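Matte white worktop, wax oil or leave it alone?
Home Workshop Forum > Finishes and Surfaces

plainsander
Posted December 2, 2021
I put in a white worktop in April, a Meramel slab from Lidholm, matte on top. It runs up to a gray wall. The sheet that came with it says no treatment needed. The guy at the counter told me to put two coats of Basta on it anyway. I bought the can and it has been sitting on the shelf for months. Is there any point in using it?

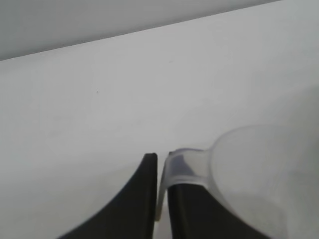

Worktop where it meets the wall.

gluepot_16
Leave it alone. Basta is a hardwax oil. It's made for wood, and it needs something to soak into. On a sealed surface it sits on top and stays tacky. I did this on a desk and spent a weekend getting it back off with mineral spirits.

oakandash
I don't agree with that. I've had Basta on a white Meramel top for 5 years. One coat, wiped on thin, buffed off after 15 minutes. Coffee wipes up and it hasn't yellowed. If it stays tacky you left too much on.

gluepot_16
Then you buffed nearly all of it off and you're living with the factory surface. Which is my point.

oakandash
Could be. But the bit behind the faucet that I skipped has stains and the rest doesn't.

plainsander
So one yes and one no. What about the small specks? I have a couple of tiny dark ones that don't come off with dish soap. Would oil seal those in?

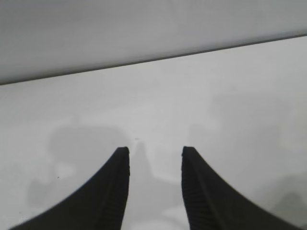
Re: specks

t_square
Get the specks off first, whatever you decide after that. Try a melamine sponge with plain water and almost no pressure. If you lean on it you'll get a shiny patch and there's no fixing that on matte. Test it near the wall.

Yazıcı makes a cleaner for matte tops, comes in a gray bottle. I've used it on cabinet doors but not on a worktop, so I can't say for sure.

gluepot_16
Agree on the sponge. Skip the Yazıcı, it left streaks on mine.

t_square
Did you dilute it? It's roughly one cap to a quart. Straight from the bottle it streaks on everything.

gluepot_16
No, straight. Label was in Turkish.

plainsander
OK. Sponge first. I'll try the Basta on the offcut from the sink hole and leave it a week before it goes anywhere near the top. Does the offcut need sanding?

oakandash
No. Just wipe it down and let it dry overnight.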